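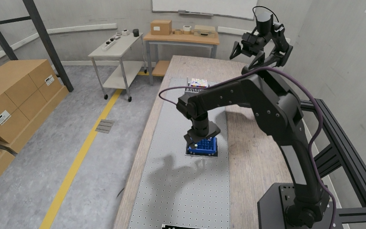
The Paper Trail of a Theft: Reading Samina Ghauri on the Haslinger Auctions

Friday, July 17, 2026

Samina Ghauri's study of the Haslinger auctions, published by the Drasteson Press, concerns a form of wartime theft that was conducted in daylight, advertised in the local newspaper and recorded in triplicate. Between 1941 and 1944 the freight and storage firm of Haslinger sold the household goods of deported Jewish families to their former neighbors. The sales were held in the town of Brumano, usually in the forenoon, and the buyers were given receipts.

The general outline of such sales has been known to historians for a long time. Auctions of confiscated property took place across occupied Europe and within Germany itself, and there is a substantial literature on them. Ghauri's contribution is to follow a single firm from its first contract with the authorities to the last restitution hearing at which its directors were required to appear. The result is a narrower book than many in the field, and in my judgment a more instructive one.

Her principal source is the firm's own sales ledger, which lists 1,070 lots. It survived because Haslinger continued in business after the war and regarded the ledger as an ordinary commercial record. A clerk transferred it to the municipal archive together with fuel invoices and wage books, and it was cataloged under transport. Readers who have worked in small archives will recognize the situation. The opening chapter, in which Ghauri explains how the volume is arranged and what its abbreviations mean, may strike some as slow. It repays patience, and much of the later argument depends upon it.

The entries themselves are brief. A lot might consist of bed linen, a sewing machine, a box of kitchen goods or a child's coat. The column headed "origin" was completed with a street address during the first year. After that the clerks entered a number that referred to a list held by the tax office. Ghauri treats this change with care. She does not claim that it was ordered from above, and she found no instruction to that effect. What she is able to show is that it made the work faster, and that the clerk who introduced it received a small increase in pay the following quarter.

The third and fourth chapters turn to the buyers, and it is here that the book departs most clearly from earlier work. Using marriage registers, school rolls and the records of a housing cooperative, the author identifies a large share of the people who attended. They included teachers, railroad employees, a midwife and two members of the town council. Some had been bombed out of their homes in larger cities and held vouchers entitling them to furniture. Others came every month and resold what they had bought. Ghauri declines to treat these groups as one, although she is equally firm that all of them could read the notices and knew whose apartments had been emptied.

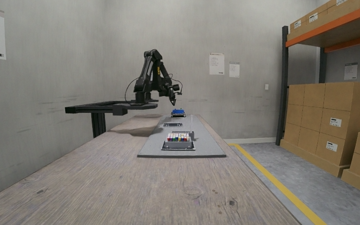

The chapters on restitution are the strongest in the volume. After the war 552 claims were filed against the firm, its customers or the state. Most were filed from abroad, by survivors or by relatives who had emigrated before the deportations began. The claimants were asked to produce proof of ownership for objects that had been taken from them along with the papers that would have proved it. The ledger would have settled many of these cases. It was in the possession of the defendant throughout, and the court at Burnari did not ask for it.

Ghauri prints the transcript of one hearing at length. The claimant sought the return of a piano, and the firm's representative replied that storage costs had exceeded its value. The exchange continues for several pages in language of complete courtesy. It would be possible to read it without grasping that the woman's parents had been murdered, for the fact is mentioned only once, by her own attorney, and is not entered in the summary.

There is a temptation in writing of this kind to assign the whole of the guilt to a system and thereby to relieve the persons who worked in it. The opposite temptation is to select one or two villains and to suppose that events would have gone otherwise without them. The author is alert to both. Her portrait of the elder director is exact about what he signed and when. She records that he twice asked for a higher commission, and that he once declined a consignment on the ground that his warehouse was full. No other refusal appears in the correspondence. She leaves the reader to consider what it establishes, namely that a refusal was possible and that this one carried no penalty.

I have some reservations. The treatment of the postwar decades is compressed, and the sixth chapter relies heavily on a commemorative booklet issued by the firm, whose claims might have been tested more strictly. The comparison with other towns is confined to an appendix, where it occupies four pages and raises more questions than it can answer. A reader without prior knowledge of restitution law would also have benefited from a short explanation of the difference between a claim for return and a claim for compensation, as the two are discussed together in several places. The index is poor. The entry for Brumano directs the reader to page 67 and to no other, although the town is named throughout.

The translation of the documents, which is the author's own, is plain and consistent. She has kept the commercial vocabulary of the originals, including the words for "goods received" and "cleared stock," and has resisted the inclination to improve upon it. The notes are full, and archival references are given in a form that will permit others to locate the same papers.

The book closes with an account of the descendants' attempts to trace particular objects. A set of spoons was returned in the 1990s by the granddaughter of a buyer, who had found the auction receipt folded in the case. The piano from the Burnari hearing has not been located. Its lot number, the price paid and the name of the purchaser are all given in the ledger, and Ghauri reproduces the line in full.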